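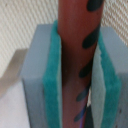 Kit de dedos Vurkilness com almofadas trocáveis: vale o preço para bancada?

Fórum > Garras e efetuadores > Kits e acessórios

nogueira_cnc
Estou avaliando o kit da Vurkilness para uma célula pequena de separação de itens de uso doméstico. O pacote traz os dois dedos em bloco, o suporte de câmera de punho e um jogo de almofadas. A foto no topo é com a almofada fibrosa verde-azulada, em peça cilíndrica na vertical.
O preço é o que me incomoda: o kit sai por 200 euros sem frete, e as almofadas de reposição são vendidas à parte. Alguém tem horas de uso suficientes para comentar desgaste e repetibilidade? O catálogo só informa dimensões e torque dos parafusos.

tarugo24
Uso há quatro meses em bancada. Os blocos são bons, a furação bate com o desenho. O problema é a fibra. Em cilindro ela acomoda bem, mas a camada clara começa a desfiar na borda superior e a partir daí a linha de contato muda. No seu dedo direito a camada clara já está irregular em cima. Eu trocaria antes de fazer qualquer medição de repetibilidade.

nogueira_cnc
Esse jogo não é novo, veio com o kit de demonstração. Vou pedir outro antes de medir.

eixo_z
Discordo da troca preventiva. Fibra desfiada na borda não altera a força normal se o contato principal fica no meio da almofada. Fiz 200 ciclos com tubo liso e só perdi peça quando a aproximação estava fora de centro. Verifique primeiro o centramento. Nessa sua foto o lado esquerdo está encostado ou quase, e no direito há um vão escuro.

tarugo24
Vão visto de um ângulo só não diz muita coisa. E 200 ciclos com tubo liso é ensaio de tubo liso. Com embalagem cônica a conversa é outra.

nogueira_cnc
Embalagem cônica é justamente metade do meu lote. Frasco plástico laranja translúcido, largo em cima e estreitando para a base, com a face cinza do dedo em contato com a lateral:

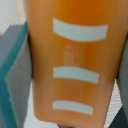 Configuração e resultados

nogueira_cnc
Respondendo às mensagens privadas, segue o que usei:
Fechamento por posição, com limite de corrente em 24% do nominal.
Velocidade de aproximação reduzida no último trecho.
Ganho da malha sem alteração, como veio de fábrica.
Frascos de um lote só, todos fechados.
Foram 87 pegas de frasco. O registro de corrente ficou limpo, sem pico no contato. Não medi escorregamento com instrumento, então não vou publicar número para isso.

biela_torta
Limite de corrente não é força. Sem célula de carga você está comparando a garra com ela mesma. Para frasco de parede fina eu também mediria a deformação, com relógio comparador ou pelo menos um calibre passa/não passa.

eixo_z
Concordo com o biela_torta quanto à célula de carga. Quanto ao kit, a crítica é outra: em corpo com conicidade, dois dedos paralelos e planos tendem a concentrar o contato na parte mais larga. A Biltosen vende um par com face basculante que compensa isso. Custa mais e exige refazer o offset da ferramenta.

tarugo24
Testei o basculante da Biltosen e devolvi. A articulação tem folga e a peça gira na subida. Para coleta em posição fixa, prefiro face plana e corrigir o ângulo do punho.

eixo_z
Folga se ajusta no parafuso do pino. Está no manual, seção de montagem.

tarugo24
Ajustei. Voltou em dois dias.

nogueira_cnc
Sobre a câmera do suporte: o foco é fixo e, a essa distância, a imagem fica mole. As três faixas claras do frasco aparecem bem e servem de referência para orientação. Já a marcação entre a faixa de cima e a do meio é ilegível. Quem pretende ler rótulo com a peça presa precisa de outra lente ou de uma segunda câmera fora do punho.

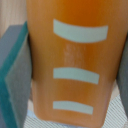 Vista da câmera de punho do kit, frasco preso entre os dois dedos.

biela_torta
Para orientação chega. As extremidades esquerdas das faixas estão alinhadas e as direitas recuam de cima para baixo, dá para extrair o ângulo por ajuste de reta sem rede nenhuma. Para leitura, não serve — e o anúncio fala em "inspeção integrada". Eu cobraria isso do vendedor.

eixo_z
O anúncio que li, na loja da Helloston, fala em "visão integrada". Inspeção é só na versão com iluminação anelar.

biela_torta
No folheto em PDF está "inspeção". As duas redações existem.

nogueira_cnc
Perguntei à Helloston. Responderam que o folheto é da revisão anterior e que a lente é a mesma nas duas versões. Pedi por escrito o prazo de reposição das almofadas e ainda não recebi.
Minha posição por enquanto: os dedos eu compraria, o suporte de câmera eu faria em casa. Se venderem os blocos separados, fecho o pedido em abril. Vou montar a célula de carga e repetir a série com almofada nova, mesmo limite de corrente.

tarugo24
Anota a posição de fechamento a cada ciclo também. Foi onde vi a deriva primeiro.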